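Learning to draw wheels at my age

October 1, 2022

So I signed up for the car sketching class in Dunleavy, the one I'd been going on about since February, and I'm now far enough in to have opinions!

Quick background for anyone new. I drew cars all through school, in the margins of everything, always from the side and always facing left (I still have no idea why left). Then I got a job, stopped drawing, and twenty-something years went by. When Lingyun Dong put up a notice for an evening class in vehicle sketching for complete amateurs, I paid that same night before I could talk myself out of it.

Lingyun used to draw interiors for a living, door panels and seat stitching mostly, and she is very calm and very strict. The first evening we weren't allowed to draw a car at all. We drew straight lines, freehand, from the shoulder, page after page, on the cheap paper she buys in packs of 1,000 sheets. My neighbor at the table, Darnell Nakamura, asked when we'd get to the cars and she told him "when your lines stop looking worried." His looked fine to me. Mine were terrified.

Week two was boxes in perspective, and I liked that a lot more. You draw a box, you draw a smaller box on top, and if you squint there's a hatchback. I went home and filled half a sketchbook with them. My daughter said they looked like toasters, and okay, some of them did, but a couple had a real stance to them.

Then came the wheels, and oh boy.

A wheel seen from the side is a circle, and I can do those. But turn the car even a little and it becomes an ellipse, and the ellipse has to lean the right way, and the back wheel has to be a slightly different ellipse from the front one, and if any of it is off the whole car looks like it's been in an accident. I did a coupe I was really proud of, long hood, low roof, nice little kick in the rear fender, and the front wheel was pointing at the moon. Anika Montoya, who sits behind me and is far and away the best of us, leaned over and said the body was lovely. Only the body. I got the message.

Lingyun's fix is to draw the axle first. You put a line through where the two wheels would join up, and the narrow direction of the ellipse sits along that line. I must have heard it five times before it clicked, and now I see axles everywhere. I also quit using the fancy markers I bought for the class, at least for the moment. They bleed like crazy on thin paper, and a plain ballpoint is so much nicer for building up a curve lightly. Sorry, markers. We'll meet again when we get to reflections.

Homework for next time is a three-quarter view of any small car we like, plus a full page of ellipses drawn from real things. I'm doing a little two-door delivery van with a roof rack, and I'm calling it the Besau because it needed a name.
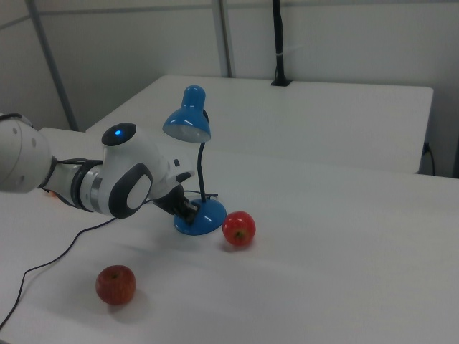
Ellipses from real things are way easier to practice than ellipses out of your head, so if wheels are giving you trouble too, start there. Plates, mugs, jar lids, whatever's lying around. A desk lamp like the small blue one is great for it, with that round base sitting flat on a white tabletop, and you can draw it from high up and then crouch down and watch the shape squash. Do a dozen of those and then go back to your front wheel. I still have the van's rear wheels to fix before class, and the roof rack is a mess, so I'd better get back to it. Will post the finished page if I don't chicken out!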